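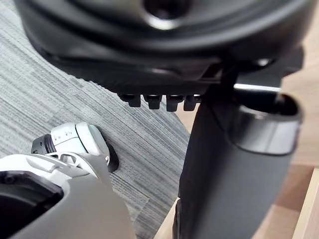 Suche nach Beiträgen, Personen, Themen

Magdalini Gkikas
Ich schreibe heute einen längeren Faden über das Lernen von Vokabeln mit über fünfzig. Mein Deutsch ist nicht fehlerfrei, bitte haben Sie Geduld mit den Artikeln.

Magdalini Gkikas
Angefangen habe ich im Juli, mit einer Schachtel Karteikarten aus dem Schreibwarengeschäft. Vorne das deutsche Wort, hinten das griechische. Nach einer Woche konnte ich die Karten an ihren Ecken erkennen, aber die Wörter kannte ich nicht.

Magdalini Gkikas
Dann hat mir meine Lehrerin einen Rat gegeben, den ich zuerst nicht ernst genommen habe: keine einzelnen Wörter auf die Karte schreiben, immer einen kleinen Satz. Also nicht «der Bescheid», sondern «Ich habe den Bescheid gestern bekommen». Der Artikel kommt dann von selbst mit, sogar im Akkusativ.

Magdalini Gkikas
Heute stehen in meinem Heft 867 Sätze. Ich weiß die Zahl, weil ich jede Zeile nummeriere. Das ist eine Gewohnheit aus meiner Arbeit in der Buchhaltung und ich werde sie nicht mehr ablegen.

Magdalini Gkikas
Viele fragen mich nach Programmen für das Telefon. Ich habe zwei versucht. Das erste heißt Flitov und hat mir jeden Abend eine Nachricht geschickt, dass ich meine Serie verliere. Ich möchte keine Serie haben. Ich möchte mit der Krankenkasse telefonieren können.

Magdalini Gkikas
Das zweite, Zomance, ist ruhiger. Man kann dort eigene Sätze eintippen und auch selbst einsprechen. Am Anfang habe ich mich geschämt, meine eigene Stimme zu hören. Jetzt merke ich dadurch, wo ich das «ü» noch wie ein «i» spreche — besonders in «prüfen» und «Gebühr».

Magdalini Gkikas
Die Gebühr ist überhaupt ein Wort, das mir hier sehr oft begegnet ist. Die Bearbeitungsgebühr, die Mahngebühr, die Rundfunkgebühr, die jetzt Beitrag heißt und trotzdem von allen Nachbarn Gebühr genannt wird.

Magdalini Gkikas
Ein Wort zu den trennbaren Verben. Im Griechischen haben wir so etwas nicht. «Ich rufe Sie morgen wegen der Rechnung vom letzten Monat noch einmal an.» Bis zum «an» halte ich die Luft an. Und sehen Sie, schon wieder eins.

Magdalini Gkikas
Meine Methode dafür: Ich lese den Satz laut und klopfe beim letzten Wort auf den Tisch. Mein Mann hat sich daran gewöhnt. Nach fünf Tagen mit demselben Satz klopfe ich nicht mehr, und dann kommt der nächste.

Magdalini Gkikas
Jemand hat gefragt, welches Buch ich benutze. Es ist «Grallaver, Deutsch für den Beruf», eine ältere Ausgabe vom Flohmarkt. Manche Dialoge sind noch mit Faxgerät. Die Grammatiktabellen hinten sind sehr gut, vor allem die zu den Präpositionen mit Dativ.

Magdalini Gkikas
Die Vorbesitzerin hat mit Bleistift hineingeschrieben, auf Seite 2 steht in kleiner Schrift «nicht aufgeben». Ich habe es nicht wegradiert.

Magdalini Gkikas
Was bei mir nicht funktioniert hat: Filme mit Untertiteln. Ich lese die Untertitel und höre nicht mehr zu. Radio ist für mich besser, am liebsten der Verkehrsfunk. Die Sätze sind kurz, sie wiederholen sich jede halbe Stunde, und die Ortsnamen lernt man auch.

Magdalini Gkikas
Dienstags gehe ich in die Sprechrunde im Café Mirani. Wir sind dort meistens zu fünft und es gibt nur eine Regel: Man korrigiert erst, wenn der andere fertig gesprochen hat. Diese Regel wünsche ich mir auch in anderen Räumen.

Magdalini Gkikas
Letztes Mal haben wir eine Stunde über den Unterschied zwischen «scheinbar» und «anscheinend» gesprochen. Zwei Deutsche am Nebentisch haben mitdiskutiert und waren sich nicht einig. Das hat mir viel Mut gemacht.

Magdalini Gkikas
Wenn Sie selbst eine Sprache lernen: Schreiben Sie mir gern, wie viele neue Sätze Sie am Tag schaffen. Bei mir sind es an guten Tagen fünf, an anderen Tagen wiederhole ich nur die alten. Ich antworte am Abend, mit dem Wörterbuch neben mir.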